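Homel County Legal Aid Coalition Welcomes Judicial Transparency Bill

HOMEL, 1 March 2020 - The Homel County Legal Aid Coalition is delighted to welcome the introduction of the Open Bench Bill, a measure that would require county judges to publish their outside income and to explain in writing when they step away from a case. The bill was introduced by State Representative Marisol Whitfield and has 28 cosponsors from both parties.

"People come to us on what is often the hardest day of their lives," said Anika Escobedo, director of the coalition. "They want to know that the person on the bench is hearing them fairly, and they shouldn't need a lawyer and a free afternoon to find that out. We have been asking for something like this for a good long while, and we are so grateful to Representative Whitfield and her staff for listening."
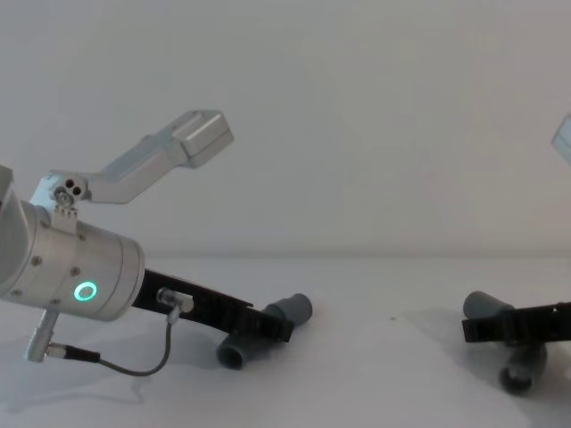

Under the bill, disclosure statements would be posted online within 30 days of filing and kept there for the length of a judge's term. Anyone could ask for a review of a late or incomplete statement, and the request would go to a panel of 3 retired judges from outside the county.

The coalition gathered 613 signed letters of support from residents, many of them handwritten and some running to several pages. Sunita Yazzie, who led the letter drive, said she read every one of them at her kitchen table and would like to thank each writer personally, though it may take her until summer to get through the list!

The bill now goes to the House Judiciary Committee, where a first hearing is expected before the session closes in June. Residents who would like to speak at the hearing, or who just want to come along and listen, are warmly invited to get in touch with the coalition office.

Media contact: Ha-rang Wi, Homel County Legal Aid Coalition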